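News > Shelter Updates > June

Kitten season update – we are full 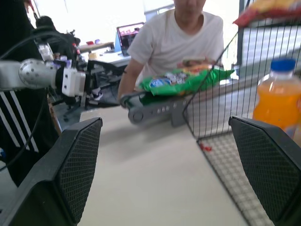
Rastance Editor

June

Quick one as the phones are going again. Kitten season hit early and we're at capacity, all 11 cat pens taken at Rornura plus 5 litters out in foster. Please call before bringing strays in, dont just leave a box at the gate.

Mai is doing great. Long-haired tortie, came in from the Tudutmont road with a bad eye and a belly full of kittens. Eye had to come out, kittens are fine. She'll be ready for a home once they are weaned – quiet house, no dogs please. Likes chicken. Hates the brush.

Spay fund stands at $3,279. Thank you!! Every female we get done before fall helps. If you've been feeding a stray and want to borrow a trap, we have a few, deposit required, back in 9 days or ring us.

Needed: kitten milk powder, non-clumping litter, old towels (no pillows, we can't wash them). Drop off at the side door before 4 pm.

More adoption listings next month, when theres time to write them up.

Comments

tortiemom: Is Mai ok with other cats?

Rastance Editor: Older ones yes. Not tested with young ones yet.

barnlady52: have towels, will drop off tomorow

gracie_n_me: Do you take opened bags of litter?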